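Section 3: Getting Your Outside Wall Ready and Putting On the Finish

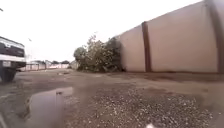
Mohsin Niazi wrote in after the first version of this guide went up to say that I'd skipped straight to mixing and painting, and that half the walls he's been called to look at had failed down at the bottom, where the dirt touches the plaster, before anyone had opened a can. He'd start every wall on his knees with a putty knife, he said, and he'd leave the roller in the truck until the second day.

Fair enough! I've moved the foot of the wall to the front of the section, and everything else follows from there. I'm writing for people with a long plastered boundary wall, the kind that runs down the side of a dirt lane with pillars every so often, and who bought the Lurik masonry kit (the big one, with the base coat and the finish coat together). If you have the small Lurik kit, the steps are the same but you'll have to stop and buy more finish coat on anything longer than a garden wall. Ask me how I know.

What you should have out before you start

The kit gives you the base coat, the finish coat, the mesh tape and the little bag of crack filler. You supply the rest: a stiff nylon brush, a flat spade, a putty knife, a garden hose, drop cloths, a long-nap roller with a pole, a 3 inch brush for the pillar edges, loppers, gloves and safety glasses. I use the Zosov pole because it locks with a quarter turn and I can do it with wet hands, but any pole that fits your roller frame is fine.

Note: The kit number is on the side of the box, under the flap. Mine is 267, which is the warm beige. If you're matching an older wall that has a bit of pink in it, buy the sample pot first and put a patch on the wall. Look at it in the morning and again late in the day. These pinky beiges change a lot with the light and I've been fooled twice.

3.1 Clearing the lane side

1. Walk the whole length of the wall and pick up anything leaning on it. Move your vehicles, and ask the neighbors to move theirs. Masonry coating travels farther than you'd think on a breezy afternoon, and it's miserable to get off a tailgate.

2. Cut back bushes and small trees growing against the plaster. Go at this from the lane side first, then from inside if the growth comes over the top. You want enough open space to stand between the leaves and the wall with a roller in your hand.

3. If a bush has sprawled out into the lane, tie it up with soft rope before you cut. You'll often find you only need to take a third of what you were about to take, and it looks so much better afterward.

4. Pull any stems that have gripped the plaster slowly, straight down, close to the surface. If one won't let go, snip it on both sides and leave the stuck bit to dry out for a few days. Then it brushes off.

Caution: Look before you reach. Wasps love the gap between a shaggy bush and a warm wall, and so do other things with more legs than I care for. Gloves and long sleeves, even in May.

3.2 The foot of the wall (Mohsin's part)

5. With the flat spade, pull the soil back from the base. Go down about as deep as the blade of your putty knife. Don't undercut anything, you're only exposing the plaster that's been sitting in dirt.

6. Scrape. Anything that comes away with light pressure has to go. If the knife goes in and you hear a hollow sort of sound when you tap nearby, keep scraping until you get to something solid.

7. Brush off the loose stuff and hose the base down, working from one end to the other. Then leave it alone. I know the kit leaflet says you can carry on the same afternoon in hot weather, but I give the base a full night, and two if the lane side is shaded.

8. Fill the scraped patches with the crack filler, pressing it in hard with the knife, and smooth it a little below the surrounding surface. The base coat brings it level.

Note: Some faint streaking and a bit of discoloration low down is normal on a plastered wall and will disappear under two coats. A white, fluffy crust is a different story. That's salt coming through with moisture, and if you paint over it, it'll push the new coat right off. Brush it away dry (no hose!), wait a week, and see if it comes back. If it does, you have water getting in somewhere, and you need to find that first.

3.3 Washing down

9. Mix the Oltano wall soap at the strength on the bottle and put it on from the bottom up. It feels backward, but dirty water running down over a dry wall leaves tracks that are a real pain to scrub out.

10. Rinse from the top down, including the top edge. Everybody forgets the top edge, me included, and it's usually the filthiest part of the whole wall.

11. Let it dry overnight at least. Put your palm flat on the plaster in the morning. If it feels cool and slightly clammy compared with the pillars, go have another coffee.

3.4 Base coat

12. Stir the base coat with a flat stick for a good few minutes, scraping the bottom of the bucket. Don't use a drill paddle, it whips air in and you'll get pinholes.

13. Cut in along both sides of a pillar with the 3 inch brush, then roll the panel next to it while the cut-in edge is still wet. One panel at a time. The pillars are a gift here, because they give you a natural place to stop for lunch without leaving a line.

14. Lay mesh tape over any crack wider than a pencil line, press it into the wet base coat, and roll over it again.

15. Wait 4 hours before the finish coat. If the temperature drops in the evening, leave it till morning.

Caution: Don't roll in full sun on a wall that's hot to the touch. The coating skins over before it can grab, and then it peels in sheets. On a long wall I follow the shade along.

3.5 Finish coat

16. Pour what you need for one panel into the tray and put the lid back on the bucket. Lanes are dusty, and one passing car can put grit in your whole supply.

17. Roll in long, overlapping strokes from the top edge to the foot, keeping a wet edge all the way across to the next pillar. If your wall steps or slopes, start at the high end.

18. Check each panel from a few yards down the lane, looking along the surface, before you move on. Thin spots that you can't see straight on will jump out at that angle.

19. Second coat after 60 minutes in warm, dry weather. I tried going sooner once and the roller lifted the first coat like wallpaper, so be patient.

3.6 The pillars

I leave these until last. A dark brown looks sharp against a pale wall and hides the splashes from the lane, and Lapointe makes a masonry brown that goes happily over old paint. Mask the plaster on either side with wide tape once the finish coat has had a full day, press the tape edge down with your thumb, and brush from the top to the ground. Pull the tape while the brown is still tacky, back on itself at a sharp angle. If it takes a sliver of beige with it (it did on my second pillar, I said a few words), touch that in with an artist's brush.

3.7 Putting the soil back

20. Don't! Or at least, don't put it all back. Leave the soil a little lower than you found it, sloping away from the wall toward the lane, and top it with a strip of coarse gravel if you can get some. Mohsin reckons this one step gets you more years than the second coat does, and having seen what was hiding under my own dirt, I'm inclined to believe him.

21. Untie the bush, and trim whatever springs back and touches the wall.

Leftover finish coat keeps through the winter if the lid is tapped down tight and the bucket stays out of the frost. Write the kit number on the lid with a marker. Cleaning the rollers and storing the pole are covered in Section 4.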